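White tabletop scuffs and specks, and where does the power strip go?

Posted by Kirsty McKinnon
Murnby Home Help > Furniture and Surfaces

Hi all, hoping somebody has been through this. I moved my work stuff onto a big white table back in September (it's a Studetti, secondhand, I paid 200 for it) and I love it, but I can't get the top to look clean for more than ten minutes. There are faint scuffs all over, little specks, and patches that look slightly grayer than the rest when the overhead light is on. From the doorway it looks fine. Sit down at it and you see everything.

What I've tried so far: dish soap and warm water, glass cleaner (streaky, never again), and one of those melamine sponges on a tiny corner. The sponge did take a mark off but I got nervous and stopped, because I read they can dull a smooth finish.

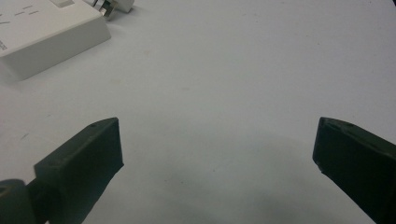

The other half of my problem is the power strip. It's a white one and it lives on top of the table toward the back, because the cord doesn't reach if I put it on the floor. I unplug and replug things all day, so I do want it where I can get at it, but I have a feeling it's part of why I get marks back there. Every time I pull a plug the whole strip skates a little. Do people mount these underneath? Stick them down? I'm renting the room but the table is mine, so I can put screws in it if I have to. I'd just like to not wreck the top.

Thanks in advance, and sorry for the double post, I wasn't sure which section this went in!

4 replies

Nhyira Bawa

I have had a white table for years, with two kids doing homework on it, so I feel qualified!

First, sort out which marks are ON the surface and which are IN it. Run a fingernail across one, very lightly. If you feel nothing, it's probably stuff that has rubbed off onto the table, and that comes off. If your nail catches, it's a scratch and you're only ever going to make it less noticeable.

For the rubbed-on kind, I make a paste of baking soda and water, about the thickness of yogurt, and go over it with a damp microfiber cloth using hardly any pressure. Then wipe with plain water, then wipe again, then dry it with a different cloth. I used to skip the drying and my gray patches kept coming back. It was leftover soap — a film you can't see until the light hits it sideways. If you've been doing dish soap every day I'd bet money that's your patchiness. Try plain water for a week and see.

You were right to stop with the melamine sponge. It's a very fine abrasive. I do use mine on the edges and on one awful ballpoint line, but not in the middle where the light shows it.

For the specks, check them with a fingertip. Mine were bits of dried glue and came up with an old plastic card held nearly flat. If they're smooth they may just be in the finish and you'll stop noticing them by spring.

On the power strip, mine is on top too and I put four of those clear rubber bumper dots under it. It stopped sliding around. Lift it when you wipe, grit collects under there like you wouldn't believe.

Haziq Nasution

just get a desk mat. mine is from Sundamau and covers most of the table, haven't seen a scuff since because I can't see the table lol

Wekesa Temba

Agree with Nhyira on most of it, I'd only be careful with baking soda on anything glossy. Test it underneath or at the back first. Kirsty, does yours have any shine to it or is it more of a satin?

For the strip, if you don't mind screws, turn it over and look for the keyhole slots. A lot of them have two. Put a piece of masking tape across the back of the strip, poke through where the slots are, then move the tape to the underside of the table and you've got your screw positions. Check how thick the top is before you choose screws! I went straight through a Seixas side table with a screw that was maybe a quarter inch too long, and there was no fixing it.

But if you're plugging and unplugging all day, under the table gets old fast. I moved mine back up after a month. It's on the back edge now with two strips of the removable hook-and-loop stuff, and I hold it down with one hand when I pull a plug. And pull by the plug, not the cord.

Please don't fix the cord problem by running a second strip off the first one. Get one with a longer cord.

Kirsty McKinnon

Thank you!! Wekesa, it's more satin I think, smooth but you can't see your face in it. I did the plain water thing twice this morning and dried it properly and one of the gray patches is gone, so Nhyira, you would have won your bet on that one at least. The fingernail test says most of the scuffs are on top. Going to try the paste at the back tonight and I've ordered the rubber dots.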